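Didcombe Open House, or How I Spent an Afternoon Watching Students Do Laundry

I only went to Didcombe because my niece is looking at colleges and her mom had to work. That's the whole reason. I was going to carry the tote bag, eat whatever free food was going and sit in the back during the financial aid talk. Instead I came home talking about robots so much that my husband asked if I was the one applying.

So, a write-up! A few of you asked after I mentioned it in the last newsletter, and I took notes on the back of the campus map, which I can mostly still read.

We got there a little after 10 in the morning and the parking was a mess, as parking at these things always is. Go to the lower lot if you're planning a visit. The signs send you up the hill to the big one by the gym and it was full before we even got off the highway. The lower lot has a muddy path and a dog that barks at you through a fence, but you're five minutes from the engineering building.

The engineering building is called Grinonov Hall, and it smells like coffee and hot plastic. The ground floor was set up like a school fair, with tables down both sides of the hallway and a student group behind each one. There was a bridge-building team with a bridge you could stand on (I did), and a solar car without its shell on, and a table where a very serious young man was trying to get a drone to sit still in the air. It kept wandering off toward the vending machine.

At the far end was Binside, the student robotics club. I asked where the name came from and got two different stories from two different students, and then they started arguing, so I can't tell you. Their table had candy on it and the longest line of the day, and I don't think that was only the candy.

What they're working on this year is a laundry project called Mandagi. They want a robot that can pick up clothes from a bed and fold them. I laughed when they told me, and I felt bad about it afterward, but the girl at the table said everybody laughs and then everybody asks when they can buy one. Well, yes. I asked too. She said not any time soon, and gave me a butterscotch.

Now, I had figured they'd have an arm bolted to a table somewhere, and you'd stand behind a rope and watch it drop socks. They do have an arm, upstairs, but it was switched off for the day with a jacket hanging on it. Most of what the club does right now is done by people. They hold these grippers, one in each hand, and they do the folding themselves with the grippers, over and over, with a camera along for the ride. All of that gets saved and later on it's used to teach the robot how the moves go. So a big part of being in a robotics club turns out to be handling baby clothes very slowly.

They don't do it in Grinonov, either, or not much. Somebody worked out last year that a folding table in a lab is nothing like a bedroom, where there's a headboard and blankets and a heap of stuff you meant to deal with last week. So they go to real homes. Anyone who signed up at the table could tag along to one of the sessions that afternoon in small groups, and my niece had her name on the sheet before I'd unwrapped my candy.

The walk was uphill and I'll leave it at that. We met on the library steps at 3, it was our group and one other family, and we were told on the way that we could ask anything as long as we stayed back from the bed. Also shoes off at the door. I was wearing the socks with the hole, naturally.

I don't know what I expected but it was just a bedroom! Big double bed, white built-in wardrobe all down one side, long satin curtains, and a good tall pile of clothes that looked so much like my own house that I relaxed right away. The student who was working had already started on a pale pink quilted baby thing with ribbed cuffs, the sort of outfit you get at a shower and the baby wears once because it grows out of it by the weekend.
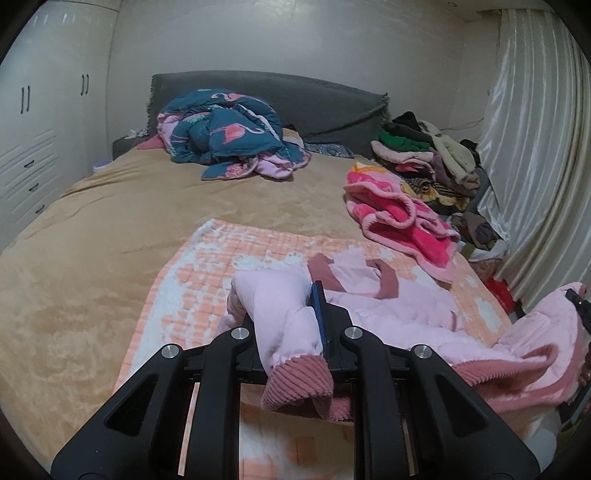

Getting hold of the sleeve. Look at that ribbed cuff!

The grippers are chunkier than I'd imagined. Two black fingers that come together, and strips of blue where they touch the cloth. You squeeze and they close, you let go and they open. One of the students told me they treat them like oven mitts, meaning you lose all the clever little things your fingers do without asking you. You can't roll the fabric between your thumb and finger to see if you've got one layer or two. You have to look. I'd never once thought about how much of folding I do with my eyes closed, or close to it, in front of the TV.

And quilted stuff is hard, apparently. I'd have guessed the opposite. I thought puffy would be easier to grab, and it is, but then it doesn't want to lie down. They told us T-shirts are easy, towels are very easy, and anything padded springs back up at you. They were on their third try at getting the sleeves folded in evenly when we walked in. Each try gets kept, even the ugly ones, because the ugly ones are useful for something. I wrote down what and the map got wet. Sorry.

My niece asked the best question of the day (I'm allowed to say so, I'm her aunt). She wanted to know if it mattered who was doing the folding, because her mother and I fold sweaters in completely different ways and have had words about it. The student just lit up. Yes, it matters a lot, and the club spent a whole evening in September fighting over how to fold a onesie before they wrote down some rules. Now there's a laminated sheet. Sleeves in first, bottom up, and then in half. They still let people go about it in their own way some of the time so the robot doesn't get stuck on one person's habits. I liked that.

On a busy weekend they'll record up to 160 folds between all of them. I tried to work out how many loads that is for a family of four and gave up, but it's more laundry than I've done willingly in my life. They said your forearms ache the first couple of weeks, and then you stop noticing, and then you catch yourself reaching for the salt at dinner with your hand held like a claw.

It's quieter than you'd think, too. No motors, nothing beeping. You hear the fabric and you hear the little tap when the jaws close, and that's about it. The other family had a boy of maybe seven or eight with them who was silent the entire time, standing there with his mouth a bit open, and his dad whispered to me that this had never happened before.

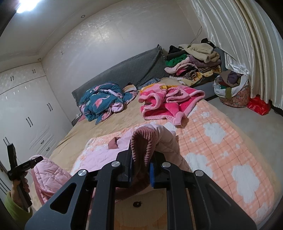

The part that takes the patience is using both hands together. With one gripper you can grab a corner and drag it, fine. But to get a garment lying flat the way you want it, you have to hold one side and move the other, and neither hand can feel what the other one is up to. Try it at home with two pairs of salad tongs and a baby sweater. I did, the next evening, and it took me so long that the tea went cold, and the result looked like something the cat had slept on.

They offered us a turn on a practice pair out in the hallway with a dish towel. My niece got it folded in thirds on her second go. I dropped it, picked it up, dropped it again and then got it folded into a sort of triangle, which the student called "a valid shape." Very kind young people, all of them.

A few useful things if you're thinking of going next time:

Sign up for the home visit at the Binside table as soon as you arrive. The sheet was full by lunch and I saw people getting turned away.

You don't need to be an engineering kid. The club has people from nursing, from theater, and one from the textiles program who everyone says is the best folder by a mile.

Eat before you go. The lunch in the student center was a cold wrap and an apple, and the line went out the door. There's a bakery across from the lower lot with cheese rolls that I'm still thinking about.

Bring good socks.

We did make it back for the last part of the financial aid talk, where I learned that there's a form and then a second form. The campus itself is pretty, lots of brick and big old trees, and the dorm they showed us was clean in the way that dorms are when parents are coming. My niece liked the library and hated the pool. She's got another visit coming up, a bigger school with a famous football team, and her mom is taking her to that one.

She's asked if she can borrow my salad tongs, though.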